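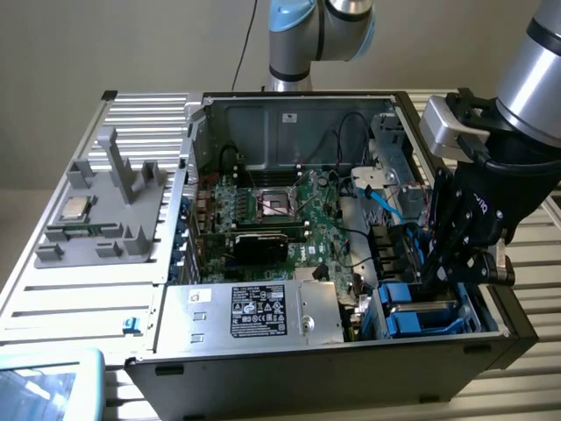

Asked by Nisha Rathore — Mar 26, 2023 — in Buying and Selling Used — 3 answers

Buyer wants money back for an old desktop, I sold it "for parts". Do I have to pay?

Hello everybody. I hope this is the correct section, if not please move it.

In the past month I sold an old desktop computer through Jaidee, the local listings, where you meet the person and they pay in hand. I wrote in the title "for parts or repair" and in the text I wrote that there is no processor in it and no hard drive, and that I did not test the power supply. The pictures showed the case open. The price was low, I only wanted the space in my closet.

The buyer came to my building, looked at it in the lobby for a few minutes, asked me if the memory is included (no, I said) and paid. He was polite. After 7 days he wrote me a message that he put a processor in and the computer does not start, and he wants the full money back and also the price of the processor which he bought for it. When I answered that it was sold for parts, he wrote that "for parts" means the parts must be good, otherwise what is he buying.

I must say that I understand his thinking a little. English is my third language and now I am not sure what the words promise. For me it was clear that it means no promise. But maybe for other people it means something else?

My questions are these. Do I have to give the money back when the sale was in person and in cash? Is there some rule that I should know? And how do I write the next listing so it does not happen again, I have also a printer and two monitors to sell.

He says he will leave a bad review on my profile, and this worries me more than the money, to tell the truth. I have good reviews there since August.

Answer from Gráinne Dunne (accepted by the asker)

Not a lawyer, and it depends on where you live, so please take this as from a person who has sold a lot of old things out of a garage.

In most places a private person who sells a used item is not held to the same rules as a shop. A shop usually must promise that the thing works. A private seller mostly must not lie. If you wrote that the power supply is not tested, and you really did not test it, then you did not lie. If you knew the board was dead and wrote "not tested", this would be a different story.

So I would say no, you do not have to pay, and for sure not for the processor. He bought it on his own decision and he can still use it or sell it.

About the words. "For parts or repair" is understood by most buyers as "expect that it does not work". But you are right that some people read it another way. I stopped using only this phrase after I had an argument over a coffee machine. Now I write it out in full sentences:

Sold as is. I do not know if it works. Missing: (list everything). Please look at it before you pay, I do not take returns.

The last sentence I also say aloud when we meet, before the money. It feels rude the first time but people do not mind it.

For the monitors, plug them in when the buyer comes. Let him see a picture on the screen, then he pays. For the printer do a test page with the date on it and give it together with the printer.

About the review: answer him one time, short and friendly, and stop. Something like "I am sorry it did not work out. The listing said it was for parts and not tested, and you had the chance to look at it. I can't refund." If he leaves the bad review, put the same calm text under it. People who read reviews can see which person sounds reasonable. Save a copy of your listing now, with the pictures — on Jaidee I believe the text disappears some time after the item is marked sold.

You can also offer him a small part of the money back if you want peace. I did it once and slept better. But it is a gift, you don't owe it.

Answer from a guest

just block him. cash in hand is final. also did he check that the processor even fits that board, not every one does, half the time thats the whole problem

Answer from a guest

I had the same with a Pendis bread maker, the buyer wanted money after three weeks. I paid and I am still angry about it. Sell the printer for scrap, nobody wants old printers, the ink costs more than the machine.

Comment from Nisha Rathore

Thank you Gráinne, this is very useful. I saved the listing, it was still there. I sent him almost exactly your text and I will wait. I also asked him which processor he bought, he did not answer this yet.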